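# Kitchen 53, and what came of it

We train pick-and-place policies in simulated kitchens, then count how often they do as they're told. The Jullwood set has 71 kitchens. Most are tidy. The Undville method, our contribution, is to stop tidying: objects get dropped in from a long list, with no regard for what belongs beside a sink, and the policy has to find the one thing it was asked for.

The gallery is small for now. Renders load slowly on the Morris server, which is older than some of our students.
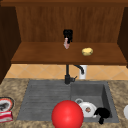
*Page last changed: August*

**Kitchen 53, sink side.** A big red ball at the front of the sink, a cup on its side in the basin, and a yellow potato-like thing up on the shelf, where potatoes are so rarely kept. The instruction for this layout was "pick up the cup".

The ball hides part of the plate, and we like that. Policies trained only on tidy kitchens managed the cup in 55 percent of trials. Trained on clutter, they got to 68 percent. We had hoped for over 80 and had more or less written the abstract.

A fair share of the remaining failures went for the ball. It's large, it's shiny, and the policy seems to feel about it the way a Labrador would. Making the ball a duller colour helped a bit. Taking it out helped a lot, but then we'd be tidying again.

Scene files and the object list are in the Celtutville folder, under `kitchens/untidy`. Please don't rename the objects. Someone did that in the spring and we spent a fortnight asking a robot to fetch "thing_final_2".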